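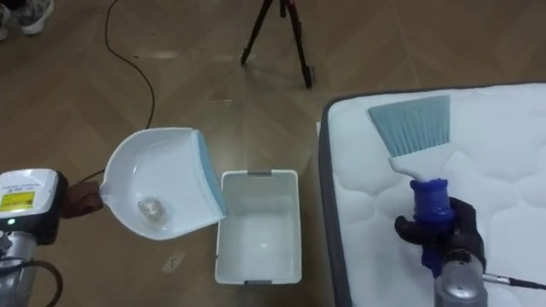

Dustpan with light blue lip, scrap in the pan.

Akdale Card & Stamp Day: Craft Table Safety Check
Checked March 16, 2022, with comments

1. Heat tools. PASS, barely
Both embossing guns have their stands. One stand is now mostly tape. Replace before October, when the pumpkin crowd arrives and everyone wants to melt something.

2. Glue guns. FAIL
Four on one power strip, and the strip was under the felt. Moved to the wall outlets. Low-temp guns only at the kids' table, please, including for adults who sit there to avoid the rest of us.

3. Trimmers and craft knives. PASS
Guards on, blades capped. The blade jar is labeled in glitter pen, so there's no excuse for missing it.

4. Die-cutting machine. PASS WITH COMMENT
Brannigan model, handle tight, plates cracked but usable. Keep sleeves and small fingers out of the rollers.

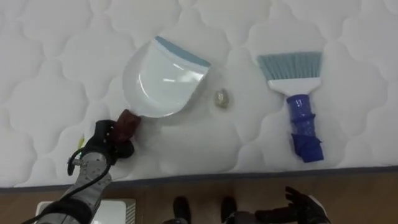
A Starnmont member asks whether the plates really need replacing, as hers have been cracked for years and still cut a decent snowflake. They do if a piece can lift off. Otherwise, carry on and stop cranking so hard.

5. Inks and solvents. FAIL
Alcohol ink was stored beside the heat guns. Moved to the metal cabinet, top shelf. Stamp cleaner goes there too – not in a drinking cup, however briefly.

6. Small parts. FAIL
The 700-piece brad box was open at toddler height. So were the googly eyes, which watched me write this.
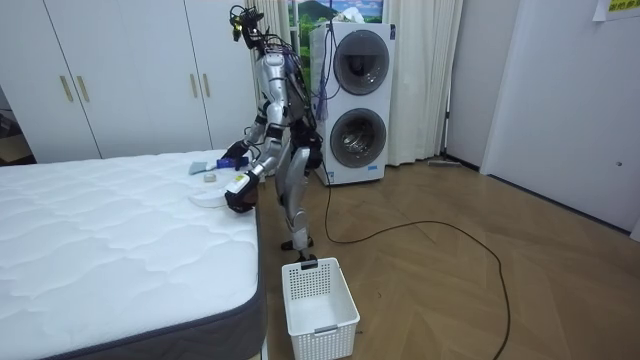 Lids are back on both, and the box has gone up with the wax seals. Anything smaller than a button stays there until the under-threes have gone home.

7. Melted crayon station. NOT READY
Needs a drip tray, a metal one. A cereal box is not a drip tray. Hair dryer cord has to reach without crossing the walkway to Nerngate Hall's kitchen.

8. Exits and extinguisher. PASS
Both doors clear once the wreath forms were moved. Extinguisher tag is current.

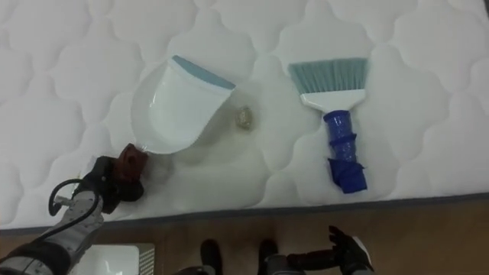
Dustpan tilted on the quilted white surface.

Recheck items 2, 5, 6 and 7 before the next session. Bring your own scissors.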